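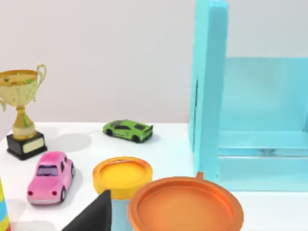

Last updated: 15 Jul 2021

By the education desk

The robotics club at Purnthorpe has no robot of its own. Its members meet in a converted storeroom behind the school library, log in to shared computers and drive an arm that exists only in software. The table it works at is simulated, and so are the toys. When something rolls off the back edge, a member presses reset and the whole set returns to its starting place.

The club began in October with a borrowed projector and three computers. A physical arm was priced early on and ruled out. The members voted to spend the year on simulation and to enter the Stirnberg student challenge, which has a division for teams that work only on screen.

The challenge gives every team the same kind of job. A tabletop is laid out with household and play objects, and the arm has to pick up the one that is named and put it where it is told. Cars, pans and lids turn up often. Teams are scored on how many runs they finish and how many other objects they disturb on the way.

The first half of the year went into driving the arm by hand. Members took turns at the controls and recorded each attempt, good or bad. By the end of the winter term they had 1,294 recorded runs. They now have 2,230, and the later ones are much shorter. A new member usually needs a few sessions before the gripper stops knocking things over.

Round toys caused the most trouble. A lid lying flat gives the fingers very little to close on, and a toy car with a curved body tends to slide forward when it is pinched at the back. The club keeps a shared notebook of these problems under the name Plallia, which is also the name of its software. The notebook has 143 entries. Many are a single line long, such as "come in from the side" or "open wider before going down."

Plallia itself is a modest program. It takes the recorded runs, trains a small model on them overnight, and tries the result the next day on layouts it has not been given before. The early versions reached for the right object and then stopped above it. A later one, called Leone after the street the school stands on, was the first to complete a full pick and place without help. It did so with a plain block, and the members have used blocks as the first test for every version since.

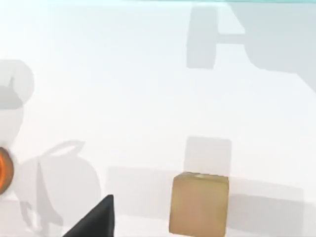
Blocks are a poor test if they are the only test, in the view of one member, who argued for most of the spring that the team was getting good scores on easy shapes and putting off the hard ones. The others came partway around. Every test session now starts with a block and has to include a round object before it can be logged.

Lighting was another argument. The simulator can turn shadows off, and the programs run faster without them. The club tried it for a few weeks and then switched them back on – the model had learned from runs with shadows and did worse when they were gone. Some members would like to train on both. That work is planned for the fall, if there is enough computer time.

Computer time is the main limit. The machines are needed for classes during the day, so training starts when the library closes and has to be done by morning. Twice this year an update restarted the computers at night and the work was lost. The club now saves its progress every hour.

The Stirnberg entry is due after the summer break. The team has to submit its program, a short written report and the recordings it used for training. The report is the part that is furthest behind. A draft exists, but the section on failed runs is still a list of file numbers, and two members have agreed to turn it into paragraphs before school starts again.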